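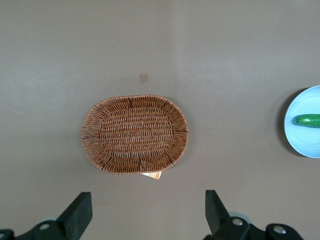

Troststead lab visit: notes on the control stack

Home News Visits Contact
Visits > Labs > Troststead

I spent Thursday morning at Troststead, where Branwen Eynon's group writes the software for a two-arm tabletop cell. The hardware is bought in and they had little to say about it. The planner, Plalcombe, is their own.

The test task is to move a cucumber between a plate and a wicker basket. Plalcombe takes a target pose for each gripper and returns a joint path for both arms together. Median planning time over their 426 logged requests is 27 ms. The slow cases are nearly all ones where both arms want the middle of the table, and there the planner falls back to moving one arm at a time. Lacey Clegg would like to remove the fallback. Eynon would keep it until the collision model has been rewritten.
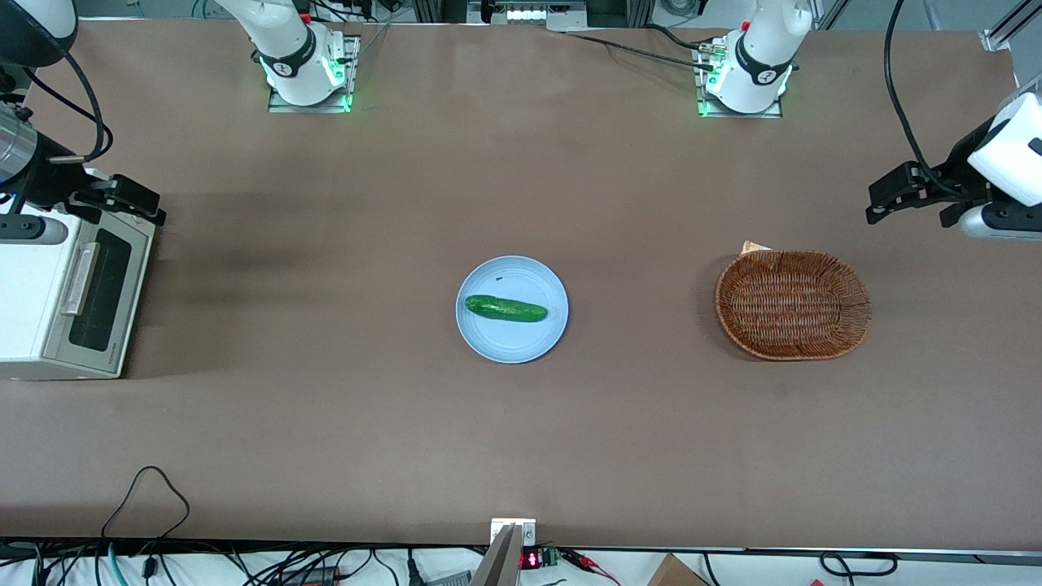
Perception runs as a separate process and publishes object poses at 12 Hz. It merges a fixed view of the table with the view from the wrist. Basket pose is the weak point: the weave gives plenty of features but they repeat, and the fitted ellipse can settle half a turn out. For an empty basket this makes no difference to the grasp, but it upsets the tracker, which reports a jump and halts the plan. Clegg's patch treats the two orientations as equal. It was still in review.

Logging is handled by a tool called Grullham, written by Meirion Landeg. Each run becomes one file holding joint states, images and planner calls on a common clock. Replay is exact for the planner and approximate for perception — image timestamps are taken on arrival, so they include transport delay. Landeg intends to move them to the driver.

I asked about recovery after a missed grasp. At present the arm opens, retreats and asks for a new pose, with no limit on retries. A limit is planned for the next release, in August.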